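The Napkin Question

Every September the supper club at Salcedo takes a break, and every September somebody writes in to ask whether we might come back with paper napkins. This time there were five letters. One of them came with a sample taped to the page, which was thoughtful, although the tape took most of the sample with it when I tried to get it off.

For newer readers, Salcedo is the long room over the hardware store where we eat together once a month, at tables that don't match, from plates that match even less. The cloth napkins came with the room. The last tenants, a banquet outfit called Femora, left 200 of them in a cupboard along with a punch bowl and a very stern note about the punch bowl. We have been washing the napkins ever since. The punch bowl we are still afraid of.

The case for paper is easy to make. You use it, you throw it out, you go home. Cloth has to be collected, shaken over the sink, soaked if there was beet salad, washed, dried, and folded by whoever failed to leave the room quickly enough. Begoña Zabala has done the folding after 13 suppers in a row, and she would like it known that she was putting on her coat each time.

She is also, I should say, the fiercest defender of cloth we have. Her view is that a paper napkin is gone by the soup. You spend the rest of the meal holding a damp little ball and looking for somewhere to hide it, and it ends up under the rim of your plate with everybody else's.

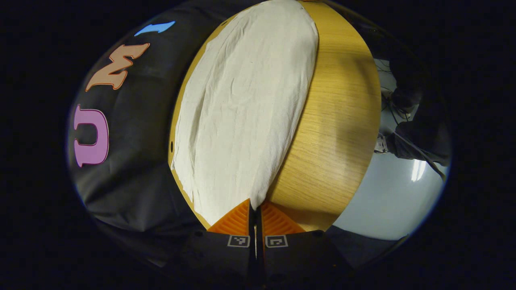

Then there is ironing, on which the club is bitterly split. One side holds that a napkin with creases in it looks slept in. The other side holds that it is going to be in somebody's lap within a minute and that laps are not fussy. I ironed 19 of them in one evening last winter to see which side I belonged to. I belong to the side that went to bed.

A few practical matters did come out of the letters. Gravy should be scraped off before it goes in the hamper. Lipstick wants dish soap and patience. Turmeric wants a new napkin. Please don't use the napkins to dry the dog, even if the dog came in with you and was very wet and everyone was fond of him.

If you take a napkin home by accident, in a pocket or a sleeve, bring it back whenever you like and put it in the basket by the stairs. There will be no questions. We know who most of you are anyway.

Cloth stays until summer, then, and we'll argue about it again after the break. Anyone willing to take a bag of laundry home should leave their name on the sheet by the coat hooks. Begoña's name is on it already. She says she didn't write it.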